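Come and work alongside us (and the robots) at Destano

Bench hosts and session participants wanted, Bandell site. Posted 4 June 2021 by Babatunde Akinola

Hello! I run the tray benches at Destano, and I'm looking for 9 people to join us for the next stretch. I've been told that our last advert read like a tax form, so this time I've asked to write it myself. Bear with me, I go on a bit.

A bit of background first. Destano does catering for workplaces: staff canteens, a couple of training colleges, one very large office block that gets through more soup than you would believe. Every meal goes out on a tray and every tray has to be set the same way, with the bowl at one end and the cup at the other. Until last January all of that was done by hand by the crew at our Isah kitchen. I was on that crew for three years and I can tell you your shoulders know about it by the end of a shift. Then we started teaching two-armed robots to do the setting and clearing, and my job changed completely. I now spend my days across a table from one, handing things over, putting things back and writing down what went on.

That's the job I'm advertising. You'd be a bench host, and you'd stand on one side of the table with the robot on the other. You lay out the trays and crockery to the day's card, fold and put away the cloths, start the round and then reset everything so it can go again.

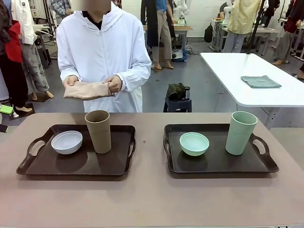
I won't pretend it's all thrilling. There's a lot of repetition, and a lot of moving the same bowl back to the same spot. Some people find that restful (I do, mostly) and some people are climbing the walls by lunchtime. If you're in the second group, please still read on, because we need people for the shorter sessions too, and those come with much more variety.

So, two ways to take part:

Bench host. Part time, 3 shifts a week, on a contract that we'd expect to renew. You'd have your own bench and your own notes, and after a few weeks you'd be showing new people how it's done.

Session participant. You come in for a block of 11 sessions, spread out however suits you, and you're paid £310 for the block, plus your travel. No notes to keep beyond a one-page form at the end of each visit. Students, retired people, parents with an awkward gap in the middle of the day — all very welcome.

You do not need to know anything about computers. I'd like to put that in capitals but I've been asked not to. The software people have their own work to get on with and they're lovely, but what they can't do is tell you how a canteen worker really picks up a cup when there's a queue. If you've waited tables, worked in a school kitchen, looked after a hospital ward's tea round or simply run a busy household, you know things we want to learn from.

What we do need is steady hands, a bit of patience and a willingness to say out loud when something bothers you. A good part of our work is handovers, where you're holding a tray and the arms are bringing the crockery, and you're the best judge of whether that feels comfortable. Too quick? Too close? Tell us. Last month one of the hosts said she didn't like the arm coming in from above her eye line, so we changed the approach for everybody.
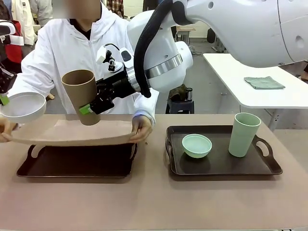
Now for the question I get asked at every open evening, usually by somebody from the Isah kitchen with their arms folded: what happens to the people? I'll tell you how it's gone so far, and you can make up your own mind.

There are fewer hours of plain tray setting at Isah than there used to be. That's the truth of it. Two colleagues moved over to Bandell with me, several went on to food prep, which pays a bit more, and one left for a job nearer home. The night setting shift has gone altogether, and I haven't met anyone who misses it! On the other hand, the chat has thinned out. Setting trays in a line of six was dull work but you heard everybody's news, and people do miss that. We've started taking breaks together across all the benches to make up for it, with mixed results and plenty of biscuits.

The work that's left asks more of you as well. You have to notice things, and you have to stop a round when it isn't right, even with people watching. It took me a while to get used to that. You'll have full training and a host next to you until you're ready, and stopping a round never counts against you.

Some practical bits. The room is busy, with several benches and several teams going at once, so expect noise and people passing behind you. We lend you a white jacket. Sessions are recorded, from above the tables and from the robots' own wrists, and faces are blurred before anything is kept. You can read the whole consent form at home before you decide, and you can change your mind later without giving a reason. The Bandell building is on one level and there are stools at the benches if you can't stand for long.

The wrist recordings are worth a mention. On your first day I'll sit you down with a few of them, since they show the tray from where the gripper is, and I've found that new hosts set things out far more thoughtfully once they've looked. A cup seems huge from down there, and it can easily hide whatever's behind it.
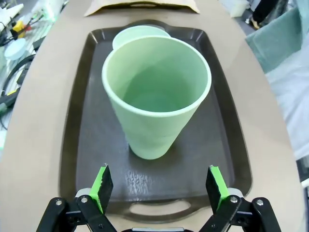 Page 2

How to apply

Drop a note in at the Bandell front desk or use the form on the Brevari jobs board, where we're listed under Destano, tray benches. No CV needed. A few lines will do: who you are, which of the two roles you fancy, when you're free, and a time you had to do the same thing over and over (and how you coped!). If writing isn't your thing, ask the desk for me and we'll have a chat over the phone.

We'll invite people in small groups for a look round before anyone commits to anything. You'll get to try a round at a bench, meet the other hosts and ask whatever you like, including the awkward stuff. Anyone from the Isah kitchen who applies is guaranteed a visit, and your hours there are safe while you try it out.

You must be 18 or over. Wear flat shoes, and tie long hair back please. Ask for Babatunde when you arrive, or just Baba, everyone does.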